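**Speaker notes: "What did the demonstrations demonstrate?"**
April 23, 2021. 30 minutes including questions. Don't run over, the Chisholm group is on right after.

*(Slide 1, title. Leave it up while people sit down.)*

Say good morning, say which project: Dudia, the bag and sheet handling work. Say up front that I was asked for a progress update and that this is a progress update with complaints.

Quick show of hands: who has personally teleoperated an arm for a full session? Expect very few. Remember that for slide 6.

*(Slide 2, the claim)*

The claim in the September proposal was simple. Give the policy enough examples of people picking up, opening and flattening thin plastic, and it will learn to do those things. "Enough" was never defined. I went back and looked. The word appears in the summary, the plan and the budget, and there's no number next to it in any of them.

We then picked 100 demonstrations per task. Why 100? Ask the room. Pause. It's a round number and it fit the schedule. I was in the meeting and I didn't object either, so I get part of the blame.

*(Slide 3, what counts as one example)*

Go slowly here, people skim past this part.

An example for us is everything from the operator pressing start to the operator pressing stop. Wrist camera, joint positions, gripper opening. Then somebody tags it good or bad. The tag is the weak spot. Two people tagged the same batch and disagreed on 18 of the 100. Their instructions were one sentence long: "Mark good if the task was completed." Completed how? Is a sheet flat if one corner is folded under? One tagger said yes every time. The other said no, except late in the day.

If we can't agree on what a good example is, I don't know what we expect the network to agree with.

*(Slide 4, wrist view. Put it up and say nothing for a few seconds. Let them look.)*

Ask: where would you grab? Take two or three answers. When I tried this on our own team, I got different answers and all of them were confident.
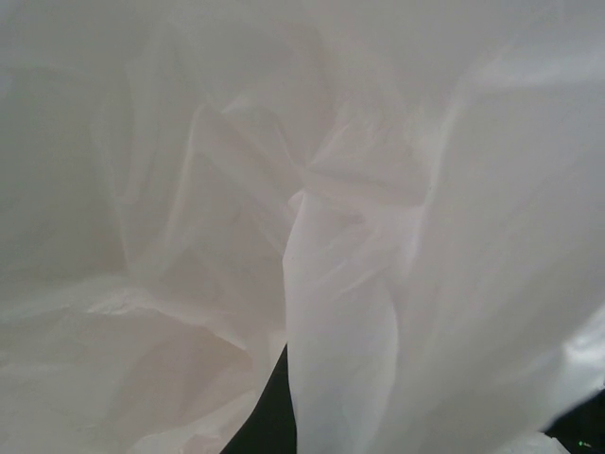

*Slide 4: wrist camera on translucent sheet, very close range.*

Points to make while it's up:

- It's nearly all white and pale gray. Most of what you can read comes from the shading on the folds. No print, no label, no pattern to hang on to.
- The bright fold up the middle looks like the obvious thing to pinch. Maybe it is. From one still, I can't tell you how many layers are in it.
- The creases fan out from one spot near the top of that fold. A person reads that as plastic gathered together. Does our model? We have no test that would tell us.
- Strongest contrast is the black at the bottom, in the gap and in the corner. That isn't the sheet. Somebody will ask about the small green dot in the corner. It looks like an indicator light, and that's all I can say from the picture.

Now the sceptical bit. A learning system will use whatever is easiest to use. Black gaps are easy. A green dot is easy. Soft gray folds are hard. If background like this shows up in the same place across the good examples, we could get a decent score from a model that has learned very little about plastic. I'm not saying that happened. I'm saying we haven't ruled it out, and the progress chart you'll see next week can't rule it out for us.

*(Slide 5, the Emari comparison)*

Be fair here. Emari collected more hours than we did and their curves look better than ours. Good for them. But their test set came out of the same sessions as their training set, with the same operators at the same table. Ours did too, until I split it by session. Our number dropped when I did that. I'd like to see theirs after the same split before anyone tells me we need to copy their setup.

If challenged: no, I haven't seen their raw data. Say so plainly.

*(Slide 6, operators)*

Back to the show of hands. The people doing the collecting look at the sheet directly, over the arm. The policy gets the wrist camera. So the operator can decide where to go from information that was never recorded. In our logs that looks like a sudden, sure move toward a corner that isn't in the wrist view at all. We've been calling this "skilled demonstration." For training purposes I'd call it noise.

We ran a small trial with operators restricted to the wrist feed on a monitor. They were slower, they complained, and they dropped the sheet more. I think those are the more useful examples. I can't prove that yet. Keep it to two sentences if time is short.

*(Slide 7, more data?)*

This is the question that always comes, so get there first. Will more fix it? Somebody will bring up the Hedus run, where doubling the set helped. It did help. Hedus was rigid parts with printed faces. A sheet like the one on slide 4 can lie in a huge number of ways, and doubling our set buys a small piece of that. I'd want a reason to think it's the right piece.

*(Slide 8, what I'm asking for)*

1. Stop collecting for two weeks. Yes, the rig will sit there. Fine.
2. Rewrite the tagging rule with pictures of the borderline cases, then re-tag the batch we have.
3. Split by session in every report from now on. No exceptions for demo day.
4. Cover the dark areas and lights in a held-out set and see what the score does. An afternoon of work.
5. Wrist feed only for all new demonstrations.

Don't apologize for number 1. Last time I softened it and it got dropped from the minutes.

*(Questions. Go back to slide 4 and leave it up.)*

Likely ones:

*Why not add a second camera?* We might. It would also hide the problem on slide 6 for a while. Tagging first.

*Is simulation any better?* For thin plastic, I haven't seen one I trust. Happy to be shown.

*Are you saying the project failed?* No. I'm saying I can't tell, and neither can the chart.

Laptop adapter is in the side pocket. Bring the printed tagging sheet, the one-sentence version, and pass it around.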